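Notes on Moving a Household Archive

The decision to move the contents of this household's paper archive from Deltwood to the new address was made in October, after two seasons in which the basement there could not be kept below an acceptable level of humidity. The following notes record how the work was carried out. They are published on this blog for readers who have written to ask about the storage of family papers, and they replace the shorter entry on the same subject.

The archive consists of 2,779 items, if each letter, ledger, receipt bundle and photograph is entered separately in the register. The oldest material is correspondence relating to a feed and seed business. The most recent is a set of utility records that should probably have been discarded and will be reviewed at a later date. Almost 400 of the items are photographs, many without any writing on the back.

Before anything was packed, the register was brought up to date. Each entry now carries a number, a short title, the shelf on which the item was found, and a note on condition. Three words are used for condition: sound, weak and damaged. An earlier version of the register used a scale of one to ten, and it proved impossible to apply evenly. What had been called a six in one box was called an eight in another. Readers who are starting a register of their own are advised to keep the terms few and to write down what each one means on the first page.

Boxes were purchased from Hedlund, a regional supplier of office and storage goods. The standard letter size was used throughout, with a smaller size for the photographs. Ledgers were laid flat, no more than two deep. Letters were kept in their envelopes where the envelopes carried a postmark, and the postmark date was copied into the register when the letter itself was undated. Rubber bands and metal clips were removed. In several bundles the clips had rusted into the top sheet, and these sheets were left as found and marked weak.

The question of labels took longer than expected. Printed labels from the Endex range were tried first and gave a clean result, but they lifted at the corners on the rougher boxes. Pencil directly on the box end was adopted instead. It is plain to look at and can be corrected. The box number appears on the short end and again inside the lid.

Transport was completed in two trips on the same morning, beginning at 8. The boxes were carried in a closed vehicle with the seats folded down and a blanket under the bottom layer. One box of receipts was set down on a damp step and had to be replaced. Its contents were checked sheet by sheet and no change in condition was entered.

At the new address the archive occupies an interior closet on the ground floor. There are no pipes in the walls on either side. Shelving was set four inches above the floor, and the lowest shelf has been left unused. The cost of shelving, boxes and folders came to a little more than planned, with a total of 600 dollars against the sum set aside at the start of the year. A further purchase of photograph sleeves has been postponed.

A work table is needed near any archive of this size, and its selection deserves more care than it usually receives. The surface should be smooth, with room for an open box, its lid and the register side by side. Food and drink are kept off it. Wood is entirely suitable if it is clean and covered with plain paper when fragile sheets are being handled.
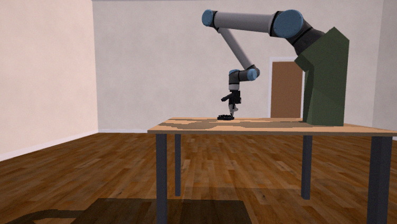

Rendered view: wood-topped table with arm and green pedestal, brown door behind.

The table in use at present is shared with other household purposes, and the covering paper is put away at the end of each session. A session is limited to one box. This rule was adopted at Deltwood, where several boxes were once open together and a group of letters from the Surora property was returned to the wrong one. The letters were missing from their place for most of a winter. They are now together again, in date order, with a cross-reference under the name of the property.

Work still to be done includes the naming of people in the unmarked photographs, a second reading of the feed and seed ledgers, and a decision on the utility records. Relatives who hold related papers are asked to send a list before sending the papers themselves. Copies of the register can be supplied on request, in print only, and the next revision will be noted on this page.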